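Last updated: December

Gripper comparison, Fulten fingers against the Stastico set – notes carried on from the previous page.

Started with the Fulten pair because they were already on the arm from the cable test. Controller is the Vivmont unit, firmware unchanged. Speed limit left at 20 per cent for all of this. The wrist offset in the config file was still the one for the Stastico mount, so the first few approaches came in high. Fixed that, re-zeroed, and threw out everything logged before the change. Log numbering therefore starts at 896.

Open containers are where I expect the two sets to differ most. On flat parts and blocks they score close enough that I wouldn't pick one over the other. Reaching down inside a rim is another matter, as the opening width has to be set before the descent and there isn't much room to correct it.
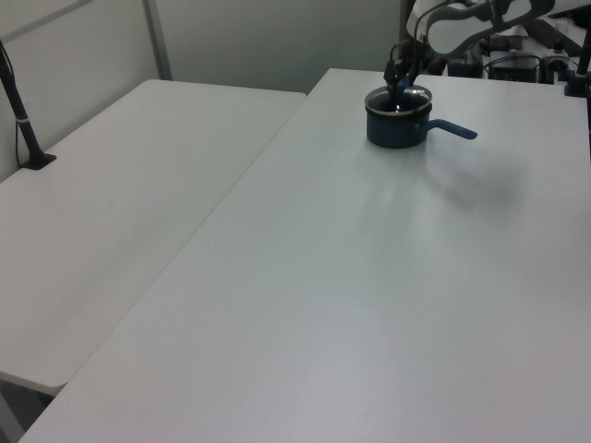
Blue saucepan, fingers below the rim.

Approach for the pan is straight down with the wrist held fixed. Handle goes to the same side every run so the runs can be compared. I tried the descent at two heights above the table and kept the lower one, although force readings on the wrist get noisy down there. Might be the cable loop pulling as the wrist drops. Need to check with the cable tied further up the arm before blaming the sensor.

Last entry with the Fulten fingers is 1,964. Swapped to Stastico after that and ran through to 2,670, same script, same start poses. The Stastico fingers are slower to close – the delay shows clearly in the controller trace – and I haven't worked out if it's a setting or the gripper itself.

To do:
Move the cable tie and repeat the low descent.
Ask Rutherford for the closing-speed parameter, the manual only lists the default.
Measure finger width at the tips on both sets. The drawings don't agree with each other.
Colour-code the two config files so the wrong offset doesn't get loaded again.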